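3.2 Collection and sorting of retired office equipment

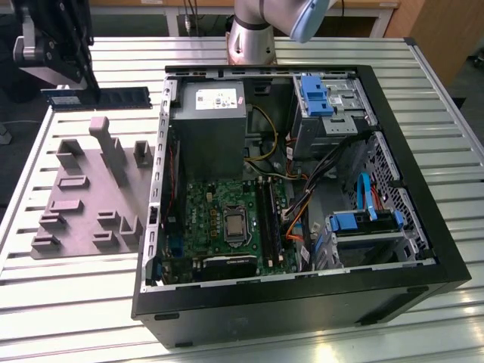

Figure 2. Desktop computer with the side panel removed, showing the power supply, motherboard and expansion card.

The town of Fledham replaced its office computers on a fixed schedule until the budget year in which our study began. After that, each department decided for itself when a machine was too old to keep. We wanted to know what this change did to the age and condition of the equipment that reached the municipal depot on Bowen Street.

We recorded 164 desktop computers over 14 weeks, starting in September. Laptops, printers and monitors were left out. Each computer was logged by department, year of purchase and the reason written on the disposal form. Where the form gave no reason, we called the department and asked. In 8 cases the person who had signed the form no longer worked there, and these were coded as "unknown."

Reasons were grouped by two coders (Vukčević and Ortner) working separately. The categories were failure, slow performance, software no longer supported, office move, and staff reduction. Most disagreements concerned the second and third categories, which clerks often used as if they meant the same thing. A form that said "too slow for the new system," for example, could fit either one. We settled these by giving priority to the software reason whenever a specific program was named.

Departments differed more than we had expected. The library kept its computers longest and moved them from the front desk to the back office before giving them up. The tax office sent out machines in groups, usually after a change in its billing software. Public works had no pattern we could find — its forms were filled out by several people, and two of them left the purchase year blank on every form.

Purchase years were checked against the Feseo inventory list kept by the town. The list is updated by hand and does not show transfers between departments. A computer bought for the clerk's office and later passed to the library is therefore still listed under the clerk. We used the department on the disposal form in all such cases, and Section 4.1 reports the results both ways.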